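4.2 Securing the towel to the work surface

The Bololetti table kit is supplied with one microfiber towel and a roll of black tape. Fix the towel down before you start any job from section 5.

1. Clear a space near the center of the table and wipe it with a dry cloth. Crumbs and dust keep the tape from holding.

2. Shake out the towel and lay it flat. Smooth it by hand from the middle outward. Small wrinkles are fine - folds are not.

3. Cut six short strips of tape. Place three on the left edge and three on the right: one near each corner and one near the middle. Fold each strip over the edge and press it onto the table.
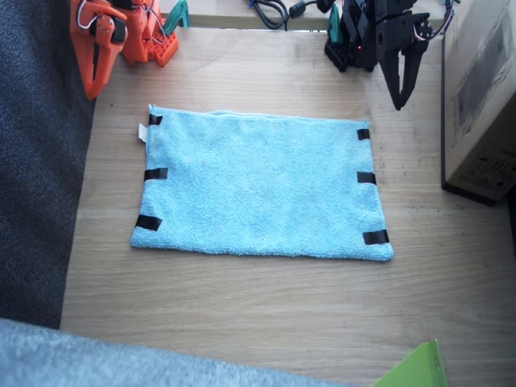 4. Leave the white care label sticking out past the edge, next to the top left strip. Do not tape over it.

5. Tug each side lightly. If a strip lifts, replace it with a new one.

Note: The top and bottom edges are not taped. For towels wider than 500 mm, add 2 strips to each of them.

Caution: Do not leave tape on waxed or freshly oiled wood overnight. Test it first on the underside of the table.

4.3 Removing and washing

Peel each strip back slowly, keeping it low against the table. Wash the towel as shown on its care label, without fabric softener.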